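Pliltotier 软件手册
第四章 面单朝上工位的软件配置
适用于双臂、灵巧手、腕部相机加头部相机的配置

4.1 开始之前

本章假定您已经按第三章装完驱动，两条手臂都能回零，急停按下去确实会停。最后这一条请亲手试一遍，再往下读。

整套软件由三个部分组成，名字起得各有各的道理，只是道理都没有写进文档：Holtora 管感知，负责从相机里找包裹、找面单、判断正反；Hegarty 管运动规划，负责把手送到包裹那里，再尽量完整地送回来；Clodora 管记录和回放，出事以后大家都会来找它。Pliltotier 是总的外壳，启动、停止、权限和报错窗口都归它。

三个部分各有自己的配置目录，互相不读对方的文件。您在 Holtora 里改了坐标系名称，Hegarty 不会有任何表示，照旧按老名称规划，规划得还很自信。所以改名之前请先看 4.6 节。

注意：本章所有操作都在“调试”权限下进行。“生产”权限下菜单项仍然看得见，也点得动，只是点了没有效果。我们提过意见。

4.2 启动顺序

1. 打开 Pliltotier 主界面，等左侧状态栏全部变绿。首次启动需要将近 2 分钟，中间进度条会停住不动，请不要在此时关闭窗口。

2. 先启动 Clodora，再启动其余两项。顺序颠倒也能运行，代价是开机阶段的日志全部丢失，而绝大多数怪事恰好发生在开机阶段。

3. 启动 Holtora。终端会刷出一长串警告，内容是找不到深度补全模型。没有装这个模型的用户可以忽略；装了的用户请检查路径里有没有空格。

4. 启动 Hegarty，在弹出的对话框里选择“双臂，灵巧手”。列表里另有一项叫“双臂，灵巧手（新）”，那是旧的。

5. 在“坐标系”页面点“刷新树”。树上应当能看到底座、左右腕、左右腕部相机、头部相机、工作台和皮带。缺哪一个就回第三章补哪一个，软件不会替您猜。

警告：启动 Hegarty 的瞬间，关节会上使能，手臂可能轻微抖一下。人手请离开工作台。

4.3 腕部相机：曝光与安装方向

腕部相机跟着手走，手朝哪里它就看哪里，包括您完全不希望它看的地方。工位靠窗的用户对此体会最深：手转到窗那一侧时，自动曝光会认认真真地去照顾窗外的楼，手指和桌面则沉成一片深色的轮廓。窗外的楼拍得越清楚，包裹就越难找。

1. 在 Holtora 中打开“相机，腕部，曝光”，把模式从“全局自动”改为“区域自动”。

2. 点“绘制测光区域”，在画面中框住指尖下方的抓取区。不要把手指本身框进去。金属手指的高光会把测光拉得忽高忽低，画面随之一明一暗。

3. 让手臂慢速走一遍从待机位到抓取位的轨迹，同时看右下角的亮度曲线。曲线应当平缓。若中途出现尖峰，说明测光区域在某一段扫到了窗，请把区域往掌心方向收一收。

4. 勾选“对外景区域降权”。此项会把持续过曝的大块区域从特征提取中剔掉。窗框切出来的整齐方格对特征点算法有很强的吸引力，不降权的话，跟踪器会把窗外的楼当成世界的中心，并据此汇报您的机器人正在平移。

5. 确认图像方向。相机横着装时，画面中的窗框横梁和竖梁会互换身份，这很正常。请在“安装方向”里填写实际的旋转，不要用图像查看器转一下了事。查看器转的只有您看到的那一份。

6. 保存后断开再重连相机，看方向设置是否还在。若变回默认值，多半是配置目录没有写权限。

下图为手转向窗一侧时的腕部画面，安装方向尚未在软件中校正。

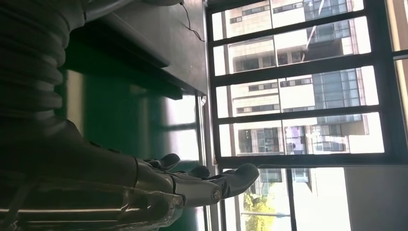 4.4 手眼标定

1. 把标定板平放在工作台上，四角贴牢。曾有用户拿手扶着标定板完成标定，软件也给出了结果，精确地描述了他当时的手抖。

2. 打开“标定，手眼，眼在手上”，选择要标定的那只手。左右手分开标，不能拿一份结果镜像过去。菜单里确实有“镜像”按钮，请当它是装饰。

3. 点“生成位姿”。Hegarty 会给出 19 个位姿，覆盖不同的高度和倾角。逐个执行，每到一个位姿，等画面静止后再点“采集”。

4. 若某个位姿下标定板有一角出了画面，点“跳过”。跳过太多时软件会提示位姿不足，这时需要重新生成，不能靠把同一个位姿多采几遍来凑数。

5. 点“求解”，查看残差图。点应当散得没有规律。若所有点都朝一个方向偏，先检查 4.3 节的安装方向；若排成一个漂亮的圆弧，请检查腕部关节的零位。

6. 点“验证”。手会移动到标定板中心的正上方，停住，等您目测。您觉得对，就点“接受”。这是整个流程中唯一由肉眼把关的环节，也是最常被直接点过去的环节。

说明：标定结果写入 Holtora 的目录后，Hegarty 需要手动点一次“重新载入外参”。界面上没有提示。下一版会有提示，上一版手册里也是这么写的。

4.5 面单识别与屏蔽区域

Holtora 识别面单分成两步：先把包裹从背景里分割出来，再在包裹表面上找面单。大部分误报都出在第一步。软包装的快递袋没有固定形状，皱起来的地方反光，薄的地方又透出底下的颜色，分割网络拿到的轮廓因此每一帧都略有不同意见。

第二步的主要敌人是工位上其他带字的东西。测量设备上通常贴着操作标识，黑底白字，外加一块黄底黑字，写着“请将面单朝上放置”，下沿还印着一条刻度尺。对人来说，这句话说得很清楚。对早期版本的面单检测模型来说，它是一块矩形、高对比度、带密集刻度的区域，长得比真面单还像面单。模型于是反复报告：面单已找到，方向朝上，置信度很高。它找到的是那句叫它找面单的话。

处理办法如下。

1. 在“感知，屏蔽”页面新建一个静态屏蔽体，类型选“盒体”，父坐标系选“工作台”。

2. 把盒体拖到标识所在的黑色外壳上，大小以盖住整块外壳为宜。

3. 切到腕部相机视图，移动手臂，确认盒体跟着外壳走，没有粘在画面的某个固定位置。若是后一种情况，说明父坐标系误选成了相机。

4. 再为手部建一个动态屏蔽体，选“使用机器人模型”。注意这里用的是出厂模型，手上若加装或包覆了别的东西，轮廓会比模型大一圈，请把“膨胀”滑块往右推，直到覆盖层的边缘也落在屏蔽范围内。透明薄膜尤其要留意，它的褶皱会产生白色亮线，深浅和快递袋的褶皱差不多，Holtora 很乐意把两者连成同一个包裹。

5. 把文字检测的输入从“整幅图像”改为“包裹掩膜内”。这一项默认关闭，原因见更新说明，更新说明里写的是“见手册”。

6. 放一个袋子到手的下方，看叠加层。正确的结果是：袋子被一种颜色完整盖住，手指、外壳、标识都没有颜色。

7. 袋子上自带的印刷图案不用屏蔽。红色斜条纹、密集的红白小字都属于包裹的一部分，面单分类器会自行取舍。若它总把印刷图案认成面单，请调高“面单边框”权重，不要去动总阈值。

手指悬在袋子上方、标识同时进入画面，是检查屏蔽效果最合适的姿态：

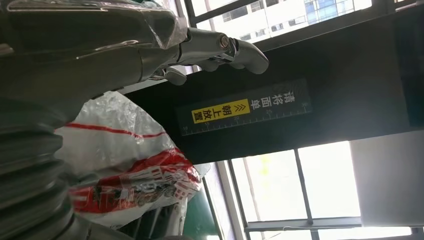

有读者在上一版的批注里问，既然标识这么碍事，干脆拿胶带把它盖住，岂不是比配一下午屏蔽体省事？他还补充说自己已经这么做了，误报当场消失，到交接班时胶带被撕掉，误报又当场回来。

对此我们的答复是：可以盖，但请把胶带也写进您的配置记录。Clodora 有一个“现场备注”栏，专收这类东西。目前该栏收到的内容以感叹号为主。

另有读者提出，能否用旋转后的文字方向来判断面单正反。不能。标识在腕部相机里往往是歪着的，面单也是，谁歪得更正当，软件分不出来。正反由“面单在不在可见面上”决定，与文字朝哪边无关。

4.6 坐标系命名

1. 改名一律在 Pliltotier 主界面的“坐标系，别名”中进行，不要直接改任何一个模块的文件。

2. 改完点“广播”，等三个模块各回一条确认。少一条就再点一次。

3. 名称只用小写字母和下划线。中文名称在 Holtora 中显示正常，在 Hegarty 中显示为问号，在 Clodora 中会被存成空字符串，几个空字符串之间可以互相覆盖。

4. “crate”和“crate_new”请勿并存。如果已经并存，请先弄清手臂实际去的是哪一个，再删另一个，顺序不要反。

4.7 任务规划：区域与状态

1. 打开“任务，区域编辑”，依次定义周转筐、测量台、皮带三个区域。每个区域都要有一个底面和一个允许进入的高度范围。

2. 周转筐的区域画在筐的内壁以内。筐上的提手孔会让点云缺一块，Holtora 偶尔据此认为筐的那一侧是敞开的。请勾选“筐壁视为封闭”，否则 Hegarty 会规划出一条从提手孔穿过去的路线。路线很短，数值上无可挑剔。

3. 测量台的区域应当略小于台面。台面边沿的细刻度不参与定位，不要拿它来对齐；需要对齐时，用后方立柱的底边。

4. 皮带区域要标出两侧的铝合金导轨，类型选“障碍，不可接触”。皮带表面的反光在深度图里常常表现为一个洞。把“反光填补”打开，然后用手持物体在反光处来回移动一次，看洞还在不在。

5. 为两只手分别指定区域。执行手负责从筐到台；待命手守在皮带一侧，手指张开，掌心的方向由“待命姿态”决定。两只手的区域可以重叠，重叠部分由 Hegarty 发锁，同一时刻只放一只手进去。

6. 设定锁的超时。推荐值为 400 毫秒。设得太短，两只手会轮流谦让，谁也不动；设得太长，其中一只会先替另一只把活干了，再等着对方来确认。

警告：不要在手中有包裹时切换区域配置。Hegarty 会立即按新配置判断当前位置是否合法，若不合法，它的纠正动作是松手。

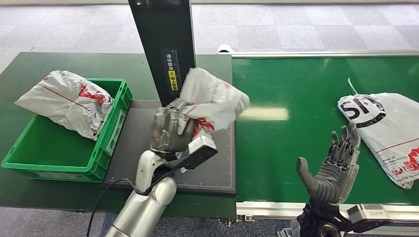
状态机里最容易配错的是“已取出”和“已放置”之间的那一段，手册管它叫“持有”，Hegarty 的源码管它叫“临时”。进入持有状态的条件有两个：手指力矩达到门限，并且包裹掩膜跟着手一起移动。只看力矩不够，手指捏着自己也有力矩；只看掩膜也不够，皮带上的东西同样会动。退出持有状态则要求掩膜与台面接触，并且力矩回落。像上图这样，袋子捏在手里，离带刻度的深灰台面只差一点点，正是软件最爱抢答的时刻。从头部相机看过去，袋子的下沿和台面几乎贴着，若把“接触容差”放宽，规划器会提前宣布放置完成，接着要求手指张开。请在这个高度上停住手臂，把容差往小调，直到状态栏稳定显示“持有”为止。

调好以后，顺便核对一下场景中的其他包裹归谁管。皮带那边躺着的、印有黑色“SF”字样的袋子应当标为“皮带”；周转筐里靠着筐壁、略微搭过筐沿的那个应当标为“筐内”。后者常被判成“不明”，因为它的掩膜有一部分落在区域之外。解决办法是把归属规则从“完全包含”改为“多数包含”。有用户嫌麻烦，改为每次开机前把袋子往筐里按一按，也有效，只是无法写进脚本。

4.8 抓取参数

1. 物体类型选“软袋”。“通用”类型对硬盒友好，抓软袋时会按照外包络的中心去夹，而软袋外包络的中心经常是一团空气。

2. 抓取点策略选“褶皱优先”。手指会找鼓起或折叠的部分下手。若面单恰好在褶皱上，请同时打开“避开面单”，两项冲突时以后者为准。

3. 把“指尖同步”设为开。关掉以后各手指先到先夹，袋子会被先到的手指推走，后到的手指去夹它原来待过的位置。

4. 提起高度请设到足以越过筐沿，再留出袋子垂下来的长度。Hegarty 只知道手在哪里，不太关心手底下还挂着什么。若已在“附着物体”里启用软袋模型，它会关心一点。

5. 线缆避让：在“附着物体，线缆”中为腕部引出的线添加一段柔性体，起点选手腕，终点选底座一侧。不添加也能规划，只是规划器会以为那根线不存在，并在某次大角度翻腕时了解到相反的情况。

注意：修改抓取参数后，已缓存的轨迹不会自动失效。点“清空轨迹缓存”。按钮在“帮助”菜单里。

4.9 回放与排错

1. 打开 Clodora，选择要查看的任务，勾选头部相机、两路腕部相机和关节状态，点“对齐时间轴”。

2. 若几路画面对不上，先看时间源。头部相机和腕部相机若各走各的时钟，回放中会出现袋子已经离开筐、手还在路上的画面。这不是抓取成功率的新纪录，请勿上报。

3. 用“跳到状态变化”逐个查看。重点看持有状态的进入和退出。

4. 常见现象和处理：

手停在窗一侧不动，状态栏显示“定位漂移”：回 4.3 节，检查外景降权。

空台面上报告“面单朝上”：回 4.5 节，检查静态屏蔽体。若屏蔽体在，检查有没有人挪过工作台。若都说没有挪过，请量一下。

袋子在台面上方被提前松开：回 4.7 节，收紧接触容差。

待命手一直张着，不进入皮带区：检查锁是否被执行手占着。若执行手已经退出而锁还在，点“释放全部锁”，点之前看一眼两只手的位置。

两只手都不动，也没有任何报错：检查急停。

5. 需要提交问题时，在 Clodora 中点“导出片段”，把出错时刻前后都包含进去。请不要只发一张状态栏的截图并附言“又这样了”。我们相信您，只是无从下手。

4.10 保存与回退

1. 全部配置完成后，在 Pliltotier 中点“创建快照”，填写名称。名称请写明工位和用途，“最终版”“最终版改”这两个名字系统已经不再接受。

2. 快照包含三个模块的配置和标定结果，不含模型文件，也不含 Clodora 的录像。

3. 回退时先停 Hegarty，再选快照，再点“应用”。应用之后按 4.2 节的顺序重新启动，并重新载入外参。

4. 回退完成后，用一个空袋子走完从筐到台的全程，速度设为最低，手放在急停旁边。

皮带的速度跟踪与双手交接见第五章。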